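Vellora releases planner update for two-armed robot cells

01/12/2024

Vellora has released a new version of its motion planning software for small two-armed robot cells. The update, called Zeteo 7, lets both arms work over the same tabletop without waiting for each other to finish. It is available to existing licence holders as a free download.

Earlier versions treated the shared part of the table as a single zone that only one arm could enter at a time. Zeteo 7 divides that space into small blocks and books them for short periods. An arm can move in as soon as the blocks on its path are clear, even if the other arm is still busy nearby. 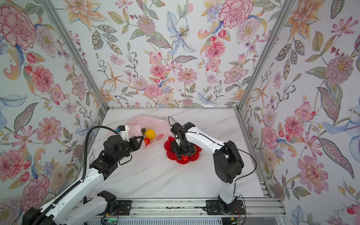

The company says cycle times on its own bench tests with fruit, plates and carrier bags fell when the block system was switched on, with the largest gains on jobs where the two arms have separate items to handle. Jobs that need both arms on one object see little change. Vellora has put the test logs on its download page, covering 2,000 runs made since May.

Cables are now part of the model as well. Users had complained that the planner knew where the links and joints were but took no account of hoses and cable loops, which could catch on the other arm. Each cable can now be entered as a soft shape with a set amount of slack, and the planner keeps a margin around it. The default margin is 40 millimetres and can be changed for each arm.

The second main change is in perception. Thin plastic has long been a weak point for the software, as depth readings tend to pass straight through it or come back with holes. Zeteo 7 adds a module from Sinanik, a smaller firm that Vellora has worked with for two years. It uses the colour image from each wrist camera to mark out see-through film and passes the outline to the planner as something that can be touched but not leaned on.

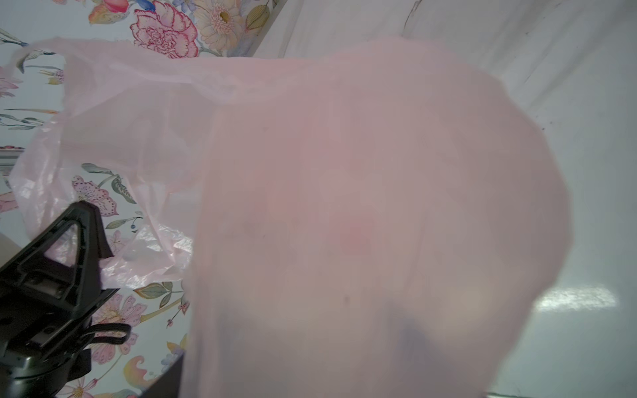
Does the update need new cameras?
Existing wrist cameras will work as long as they can supply colour images at 90 frames per second. Slower cameras can still be used for planning, but the film module will stay switched off.

The Sinanik module can also be run on recorded data, so that sites can check its results before letting it steer an arm. Settings are kept in a plain text file, and a log entry is written each time an outline is rejected.
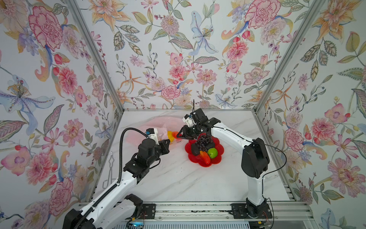 Muñoz, which builds cells of this type for food packing trials, has been running a test version and plans to move its remaining cells over in the new year. It asked for one late change, now included: an arm that is told to hold will stop above the item and keep its gripper open until its blocks are free again, where before it went back to its home position.

Cell layouts saved in version 6 will open in Zeteo 7, but cable shapes have to be added by hand. Support for version 6 ends in May.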